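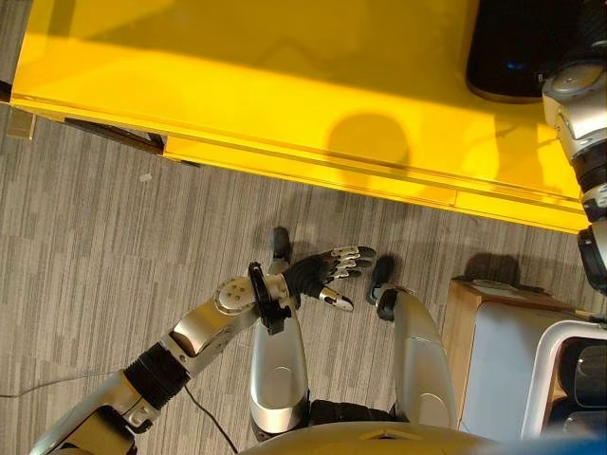

The yellow desk is a type of painted office furniture associated with the Dirkolton works, where brightly colored work surfaces were made for schools, clerks' rooms and small shops. The type is defined by its color and by a deep front edge, which gives the desk a heavier look than its construction would suggest. Surviving desks vary in finish, and many have been repainted. A glossy coat, as on the desk shown, takes shadows readily along the front, and a thin seam line there is a common feature of the type. Metal brackets below the edge are also found, in several finishes.

Contents History Construction Storage of Footwear Care See also

History

The Dirkolton works began making desks in yellow after an order from the town of Pelel, whose school board wanted furniture that could be told apart from older stock. The first delivery consisted of 118 desks. Later orders came from Benmoussa, a mail-order shoe dealer, which used the desks in its packing rooms and sample rooms. Production was moved to the Bravance plant in its final years, and the range was withdrawn in April of the year the plant closed.

Construction

Catalogs list the standard desk at 29 inches high, with a lower version for younger pupils. Tops were coated separately and joined to a black underframe. The Bravance desks can be told from earlier ones by a number stamped on the inside of the rear rail. Desks supplied to Benmoussa had no modesty panel, so that bins could be pushed underneath from either side.

Storage of Footwear

In the Benmoussa sample rooms, the floor beside each desk was kept for open plastic bins. Cardboard boxes were placed in the bins first, and shoes or shoe forms were stood on or against them. 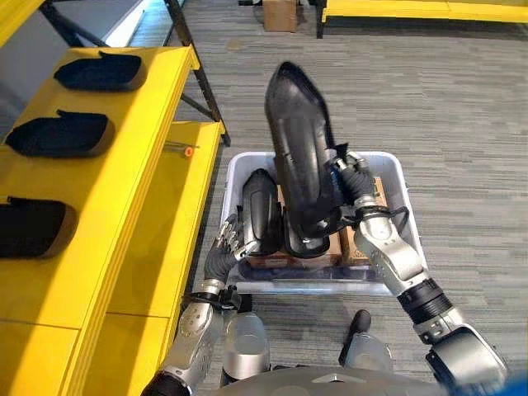 Pairs were kept together in the same bin, and the box label was left uncovered where possible. Bins were limited to a load of about 15 pounds. Pointed styles were stored upright to protect the toe, while boots were kept on open shelves.

Care

Dirkolton advised cleaning the top with a damp cloth and mild soap. Scouring powder dulls the gloss and was discouraged in all 11 editions of the company's care leaflet. Orange tones in an older finish may come from aging or from warm room lighting, and color should be compared in daylight before any repainting.

See also

Packing table
School furniture
Shoe storage

Page last revised 6/10/26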